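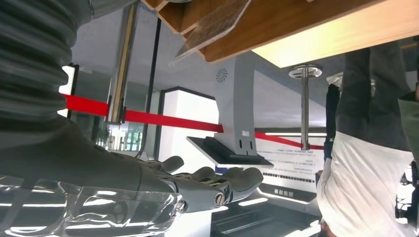

3 min read

Hadarmont Racing Forum > Breeding and Bloodstock > Sending a maiden mare to Vullau, yes or no?

claypit_lane
Hello all, long-time reader and not much of a poster. I have a six-year-old mare who ran 21 times for us, won twice, placed a good bit more, and came home sound, bless her. We want to breed one foal from her to race ourselves, and my trainer keeps pushing Vullau. His fee is within reach (just) and he was a lovely mover at the track, but his first runners all looked like they wanted a mile and a half and a nap beforehand. My mare was a sprinter pure and simple. Do I go speed to stamina, or find her another fast one and hope for the best?

Xiuying Guo
Congratulations on getting her home sound, that's worth more than the two wins in my book! I've foaled out mares for most of my life and I'd go to Vullau without losing any sleep. He's a kind horse to handle, he throws a good hind leg, and a quick mare is just what he needs. We had a filly by him here last spring - big walk, sensible head, ate everything including my hat brim. What does your mare look like behind the saddle?

railbird50
I'll be the grump then. I keep my own notes on all his runners and I have 78 of them down so far. The ones out of sprinting mares have been neither one thing nor the other. They show up for five furlongs, then they get tired. If you want a racehorse for yourself and aren't selling, I'd look at Clutau. Plain as a fence post, I grant you, but his babies run.

claypit_lane
Xiuying, she's strong behind and a touch short in the neck. Turns out a little on the near fore but it never bothered her. Railbird, I did look at Clutau! My husband can't get past the head on him.

railbird50
They don't hang the head over the line, they hang the nose. Tell him that from me.

Haoran Xu
Can I come in somewhere between you two? I think railbird's notes are fair as far as they go, but a lot of those early foals were out of cheap mares, and several were run as two-year-olds when any fool could see they needed time. I had a half share in one called Yao. Useless at two, still backward at three, and then he won four in a row the next year once we left him alone and let him grow into his knees. So the question for claypit is how patient you are, and how deep the feed bill can go before you start to mind.

railbird50
One horse, Haoran.

Haoran Xu
One horse, yes, and I'd have another tomorrow. I'd still take your notes over the sales catalog, for what it's worth.

Xiuying Guo
With that near fore, claypit, please go and stand in front of whichever stallion you pick and watch him walk toward you. I've seen people send a mare who turns out to a horse who turns out, and then everybody acts surprised in the foaling barn. Vullau is straight as a die in front. I can't speak for Clutau, I've only seen him from the side.

railbird50
He toes in a hair on the off fore. Credit where it's due, that is a point against.

claypit_lane
You've all been so kind, thank you. We're patient enough, I think - we waited until she was four for her first win and we still cried like babies. The farm has open mornings in November so we'll drive over and see Vullau walk, and I've talked my husband into stopping to look at Clutau on the way back. I'll post what we thought of them both.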